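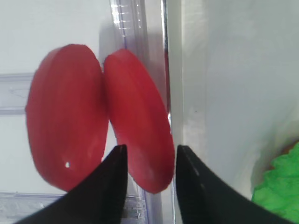

Does the Cinside kit measure how well an arm can stack soft, flat things?

It measures how well an arm can stack the Cinside pieces, in the Cinside holders, on a table set up the way the Pavex manual asks. We think that is a narrower claim than the one in the brochure, and this section sets out why.

4.2 The kit under review

The kit is sold by Pavex as a ready-made test of food assembly. The buyer gets a tray, clear rails and holders, and a set of imitation burger ingredients: bun halves, patties, cheese, tomato and lettuce. The arm and gripper are the buyer's own. According to the brochure the kit offers "kitchen-grade difficulty without the kitchen", a phrase for which we could find no supporting study, either in the manual or in the material sent to us on request.

Every ingredient begins upright, on its edge, at a known station beside the tray. A finger can therefore come down on either face and close. Real sliced tomato is seldom offered to a cook in this way. It lies flat, it sticks to the slice beneath, and it tears. The holders remove the first of these problems and the imitation pieces remove the other two. 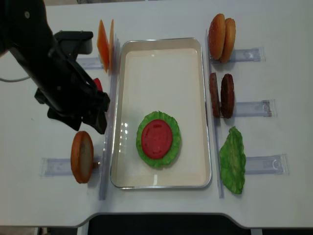

Figure 3. Assembly on the Cinside tray, with the tomato slice on the lettuce.

We ran 493 placements over two weeks, using the scoring sheet supplied. A placement counts as good if the piece ends up wholly inside the rim of the tray. By that rule 400 of ours were good. The sheet has no column for how well a piece is centred on the one below, and none for the state of the holder afterwards. Two of us scored the same recordings separately and agreed on nearly everything, but a rule this loose would be hard to disagree about.

The manual also states that a full set of pieces lasts for 1937 grasps before the surfaces need checking. We did not get near that number and can't say whether it is right. What we would have liked is some account of how it was reached, with which gripper, and at what closing force. 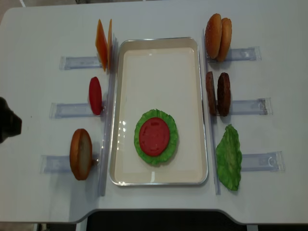

Fixed stations raise a further doubt. Once the positions have been taught, a simple replay with no camera input can do much of the task. We tried this on the patties alone and the replayed motion scored close to the learned policy. A buyer reading only the headline score would not be able to tell the two apart. Moving the holders along the rails between runs would help, and the manual allows it, but the published Luvotau results that Pavex quotes were all taken with the holders left where they were.

Price matters here as well. At 740 euros the kit costs more than the parts suggest, and the spare lettuce is sold only as part of a complete ingredient set.
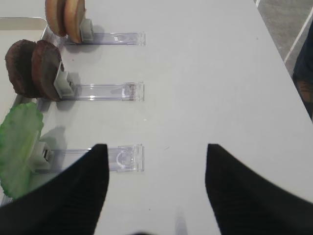

Athina Kouris, commenting on the draft, wrote that we were asking too much of a starter kit, that her students at Mạc had learnt more from its fixed stations than from a month of loose objects in a bin, and that a weak scoring rule could be mended with a ruler and a new column. We accept the last point and have added a centring measure to our own sheet (Appendix B). On the first we still differ. A starter kit may be as easy as it likes, provided the brochure says so, and the present one compares its scores with those of working kitchens.

We would use the kit again for checking a new gripper after fitting. We would not quote its score as evidence of food handling.

Home Issues Authors Search Contact

14 shares 3 comments

Related items
Jurčo, Otakar: Replay baselines for table-top tasks
Grasping thin objects from upright holders
What does a placement score leave out?
Luvotau results revisited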